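Mounting two small arms on one rail, part 2: plates, cables and the first pick

If you followed part 1 you have a rail, a floor, and probably a sore thumb from the T-nuts. Now for the fun bit! I built mine on a bench at Hakanwood, the shared shop I pay into, and it took me 9 evenings. A good chunk of that was spent redoing cables, so please read the cable section twice.

Start with the base plates. Lay both on the rail before you bolt anything and slide them apart until the arms can both reach the middle of the floor without their elbows knocking. I drew my first spacing on paper and it was wrong, too close by 39 mm, and the elbows clacked together every time both arms folded. Elbows swing out a lot farther than you'd think from looking at an arm standing straight up. Move each joint by hand with the power off, all the way in and all the way out, then snug the bolts. Don't crank them down yet.

Next, cables. Mine run along the outside of the links, and the rule I use is simple – bend the joint as far as it will go, feed in enough cable that nothing pulls, then tie it on either side of the joint and never on the joint itself. Leave a loop near the gripper too. I skipped that loop on the left arm and tore a connector clean off the Hirkusar driver board (the replacement took 5 days to arrive, and I sulked for most of them).

The little boards sit low by the base plates. Power one arm at a time, check that its light comes on, and wiggle every cable while you watch it. If the light flickers, reseat the plug before you blame the software.
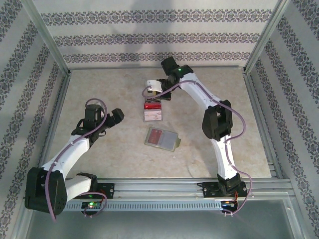
Do both arms need their own controller board?
On this build they do, one each, and it makes fault finding far easier when only one arm acts up.

Now calibrate. In Marnia (the control program I set up in part 1) home the left arm first, then park it high with the gripper open, then home the right. Parking one arm before you wake the other has saved me a lot of grief. Once both are homed, send each gripper to the center of the floor, one after the other, and write down how far off it lands. Fix that in the offsets file instead of loosening bolts again, which I did twice and regretted twice.

For a first pick, go with something flat and light. Cards and thin packages are great practice and also kind of mean, as the finger has to come down very close to the floor to get under an edge. Set the speed to 300 in the motion tab and leave it there for the evening. Bring the gripper down in little steps, close it, lift a tiny bit, stop and look. My first tries just pushed the card along like a broom – a bit of grippy tape on the fingertip sorted that out.

When you're happy, tighten the plate bolts for real and home everything one more time, because tightening shifts things. Part 3 covers the Correa power supply and where to put the stop button.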